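Dondgate @dondgate_lab

Thread on our bimanual regrasp result. Preprint went up 28 September 2019, code and logs are in the same place. 1/16

The question: if you train a two-arm policy only in simulation, how much does it help to leave objects on the table that have nothing to do with the task? We call these bystanders. Most published setups clear the table first. 2/16

Task, called Scanlon in the paper: the robot is given a target part and a goal pose. It has to pick the part, reorient it, and set it down inside the tolerance. Either arm can do any step. Handing over between arms is allowed but never rewarded directly. 3/16

We trained two policies with the same network, same optimizer, same number of gradient steps. Policy A sees only the target. Policy B sees the target plus a random draw of bystanders: blocks, bars, plates, ribbed pieces. 4/16

Training set is 3,000 generated layouts per policy. Evaluation is 648 held-out layouts, all cluttered, none of them shared with training. Each layout is run once per policy from the same seed. 5/16

Main result. Policy A fails on 161 of the 648. Policy B fails on fewer than half that many. The full table is in section 5, split by part type. 6/16

The gap is not spread evenly. On bars and small blocks the two policies are hard to tell apart. Almost all of the difference comes from thin plates and panels that have to be held on edge. 7/16

Reason, as far as we can tell from the logs: a panel on edge sweeps a lot of volume when the wrist turns. Policy A has never had anything to hit, so it turns early and low. Policy B lifts first, then turns. We did not add a term for this. 8/16

Second finding, which we did not plan for. Policy A uses the idle arm badly. It parks it wherever the last motion ended, often over the drop zone. Policy B tends to move it clear before the other arm starts down. 9/16

Shadows. We render with a light whose direction changes per layout, and arm shadows on the table get large. In an early version both policies treated a hard shadow edge as an object edge. Widening the range of light directions fixed most of it. That ablation is in the appendix. 10/16

Table texture mattered less than we thought it would. We swapped plain gray for mottled stone, wood grain and noise. No change worth reporting on plates. A small drop on dark parts over dark textures, for both policies. 11/16

What did not work: a curriculum from empty to cluttered. It ended up slightly below Policy B trained on clutter from the start, and took longer to tune. We ran it again in April with a slower ramp and got the same ordering. 12/16

Limits. Everything above is simulation. The contact model is stiff and friction is the same for every part, so slip is underrepresented. The ribbed pieces are the worst case, as the grooves are simplified in the collision mesh. Please don't read the failure counts as hardware numbers. 13/16

Hardware runs are being set up at our Sodton site on the same arm geometry. We will post those separately whichever way they go. 14/16

To rerun the evaluation you need the Jukport scene generator, version 2 or later. Older versions place objects with a different random stream, so the seeds won't line up and you will get layouts that look right and aren't ours. 15/16

Render from the cluttered set below. Replies are open for questions on the setup. Questions about the reward are mostly answered in section 3. 16/16

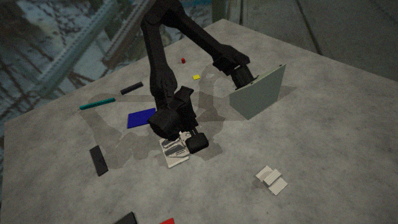

Scanlon task, simulation render: two arms, upright panel at the right gripper, bystander parts on the stone-textured table.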